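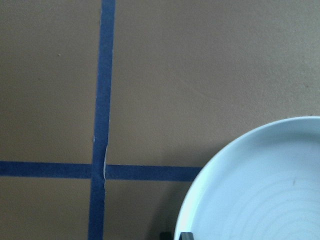 Pindine Workcell Practice Kit: reviewed after a winter of use

The Pindine kit arrives in a box large enough to hold a small oven and contains, in order of weight, a ring binder, some laminated cards, a bag of gauges and two rolls of tape. If you were hoping for a robot, you have misread the catalogue, as did our accounts department. What you are buying is a set of house rules for benchtop manipulation work, plus the bits and pieces needed to follow them. We paid $1188 for it, which works out to a fair bit per rule.

I run the small-arm benches at Tawhiri, where we do pick and place on household goods: plates, cups, lids, the occasional colander. Before Pindine we had a set of rules too. They lived in Warrick Ruddock's head, and Warrick takes long service leave.

The binder

Forty-odd pages, sensibly tabbed, written by Urmas Strazds in a tone I can only describe as disappointed in advance. He opens with the sentence "The bench is part of the program" and then spends a chapter making you feel bad about yours. It's good, though. The section on datums is the clearest I've read outside a metrology course. Pick one origin, mark it on the surface, and never measure from the edge of the board, as somebody will eventually replace the board.

He is careful to say the kit doesn't replace a risk assessment or whatever standard your site works to, and he says it often enough that I believe a lawyer was in the room. Guarding, emergency stops and speed limits get a short chapter that mostly tells you to go and read the proper documents. Fair enough. The rest covers the dull middle ground those documents leave alone: what the surface should look like, how to mark it, when to re-mark it, and who signs.

The tape rules

Now to the part everyone argues about. Pindine wants a cross on the work surface, two strips, with objects placed relative to the quadrants. The rules say the strips must be straight, square to each other, flat to the board, and replaced when any edge lifts. They also say tape should never run underneath an object the arm is going to handle.

Our own cross is blue painter's tape on tan board and I would not enter it in a show. The long strip wanders to the left as it comes down. The other one slopes a touch and is a deeper blue, so a purist would fail us for consistency before getting out the square. There's a pale, ragged sliver right at the crossing, where an edge looks lifted or creased, and the plate sits hard up against the end of the cross strip. Whether the tape stops there or carries on under the rim is exactly the sort of thing Strazds wants you to know without having to pick up the crockery.

By the binder's scoring that bench is a re-tape. I'd have called it fine in October, and I suspect most people reading this would too. The case for fussing is that a raised edge can catch a fingertip on a low approach, and anything using the crossing as a visual reference would prefer the crossing to have four clean corners. Mekdes Zeleke, who looks after our vision side, has been making this point for ages and was unbearable for most of a week after the binder agreed with her.

The supplied tape is decent. It comes up clean and tears reasonably straight if you use the little cutter. It costs far too much to reorder, and the stuff from the hardware store passes every test in the book.

The cards

Laminated, A5, meant to hang at the bench. The pre-run card is the best thing in the box:

Surface clear of anything not in the task sheet.
Tape edges flat. Run a fingernail along both strips.
Object in its quadrant, inside the placement tolerance.
Shadows checked at the grasp side with the arm in its start pose.
Marks or smudges on the object noted before the first run.
Sign.

Shadows were new to us. We'd always checked the lighting with the arm parked out of the way, a condition in which it does very little work. A round plate throws a soft grey patch along its own rim, and when the fingers are coming in on that side, that's the bit you want the camera to see well. The card takes you to a one-page method with a grey swatch you hold beside the object. Crude, cheap, useful.

The smudge line I thought was padding. Heather Kerslake talked me round by pointing out that a brown speck on a pale blue plate is either a known speck or a new one, and that you only get to say which if somebody wrote it down.

The gauges

Two placement gauges, a square, and a feeler for tape height. The square is lovely. The placement gauges assume your objects have straight sides, so they're hopeless on anything round, and I would have thought plates came up early in the meeting. Darnell Ruiz-Ortega made us a curved one from offcuts and it does the job better. The feeler is a nice object I've used twice.

Grumbles

The sign-off sheets come in a pad of odd-sized paper that fits no folder known to commerce. The companion app, Senetti, wants a login to show you a PDF of the binder you already own. There's no guidance on textured surfaces beyond "avoid", and none at all for dishes with ridges inside, where a suction cup and a finger grip want quite different rules.

Verdict

If your bench practice is already written down and people follow it, skip this and buy a good square. If it lives in someone's head, the binder and the pre-run card will earn their keep, and you can ignore the app. Pumwood sells a cheaper set with no binder, just cards and tape, and for a one-arm shop I'd probably start there.

Four stars. The curved gauge would have made it five. We're re-taping tomorrow after smoko.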